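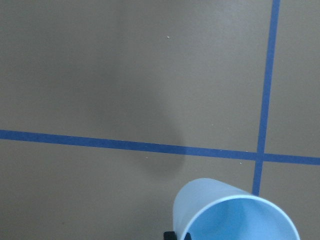
펙베리 학생 로봇 동아리 '에르케티', 10월 공개 실습 개최

컵 하나를 바르게 세우는 일에서 시작해 아침 식탁 차리기까지, 학생들이 직접 짠 과제로 지역 대회 준비

펙베리 청소년 기술교실의 학생 로봇 동아리 에르케티(Erketti)가 오는 10월, 그동안 준비해 온 '아침 식탁' 과제를 가족과 이웃 여러분께 선보이는 공개 실습을 엽니다. 방과 후 저녁 시간을 꼬박꼬박 내어 준 학생들, 그리고 늦은 귀가를 너그럽게 기다려 주신 보호자 여러분께 먼저 깊은 감사의 말씀을 드립니다.

이번 과제는 이름만 들으면 참 소박합니다. 탁자 위에 누워 있는 플라스틱 컵을 로봇 팔로 집어 정해진 칸에 바로 세우고, 그다음에 그릇과 토스터가 있는 자리까지 작업을 넓혀 가는 것입니다. 그런데 막상 해 보면 이 소박한 일이 학생들을 얼마나 애태우는지 모릅니다. 컵은 어느 쪽을 잡느냐에 따라 기울어지는 방향이 달라지고, 조금만 세게 쥐어도 손끝에서 미끄러져 나가기 일쑤거든요. 학생들은 그때마다 공책을 펴고 무엇이 달랐는지 적은 다음, 다시 처음 자리로 돌아가 시작합니다.

작업대에 파란 테이프로 칸을 나누자는 생각도 학생들에게서 나왔습니다. 컵을 놓은 자리를 말로 설명하려니 서로 자꾸 엇갈려서, 아예 칸마다 이름을 붙여 부르기로 한 것입니다. 지금은 누가 "가운데 줄 왼쪽 칸"이라고만 해도 모두가 같은 곳을 바라봅니다. 에르케티는 올해 들어 이런 방식으로 시도 3,000회를 기록했고, 그 가운데 학생들이 특별히 어려웠다고 꼽은 27가지 경우를 따로 모아 작은 책자로 엮고 있습니다.

동아리를 지도하는 보르그힐 트베이트 교사는 "처음에는 아이들이 빨리 움직이는 로봇을 만들고 싶어 했는데, 요즘은 천천히 움직여도 좋으니 왜 그렇게 움직였는지 설명할 수 있으면 좋겠다고들 합니다. 옆에서 지켜보는 저로서는 그 변화가 무척 반갑습니다"라고 전했습니다.

탁자 배치 역시 학생들이 여러 차례 고쳐 가며 정했습니다. 연습 때는 옆으로 누운 하늘색 컵 두 개를 서로 떨어진 칸에 두고, 연두색과 분홍색 그릇은 아래쪽에, 식빵을 꽂은 토스터는 오른쪽 구석에 놓기도 합니다.

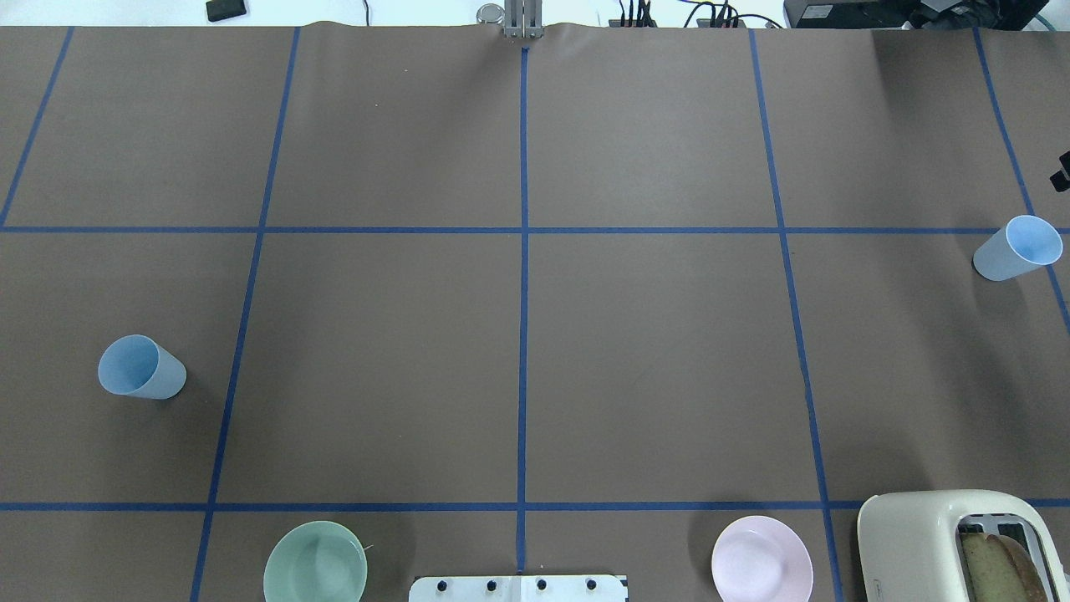
루드밀라 블체크는 집에서 식탁을 차릴 때마다 자기 손이 컵의 어디를 먼저 잡는지 살펴보게 되었다며, 로봇에게 가르치려다 보니 도리어 자신이 늘 하던 동작을 처음으로 배우는 기분이었다고 말했습니다. 또 친구가 조종할 때 곁에서 지켜보는 시간이 직접 조종할 때만큼이나 도움이 되었다고 덧붙였습니다.

공개 실습은 오후 4시부터 기술교실 111호에서 진행됩니다. 앞부분에서는 학생들이 과제를 소개하며 시연하고, 뒷부분에는 방문객이 직접 로봇 팔을 움직여 컵을 잡아 보는 시간이 마련됩니다. 어린 동생들도 보호자와 함께라면 얼마든지 참여할 수 있으니 부담 없이 들러 주시기 바랍니다. 참가비는 없으며, 따뜻한 차와 간단한 다과도 준비해 두겠습니다.

에르케티는 공개 실습을 마친 뒤 그롤로브에서 열리는 지역 학생 로봇 대회에 출전합니다. 대회 당일에는 컵과 그릇의 처음 위치가 현장에서 정해지기 때문에, 학생들은 남은 기간 동안 서로에게 낯선 배치를 내 주며 연습할 계획입니다. 시도 기록과 책자는 대회가 끝난 뒤 이웃 학교의 동아리에서도 볼 수 있도록 나눌 예정입니다.

공개 실습 참가 및 취재 문의: 펙베리 청소년 기술교실 안내 데스크, 담당 오다 피엘드

최종 업데이트: 10월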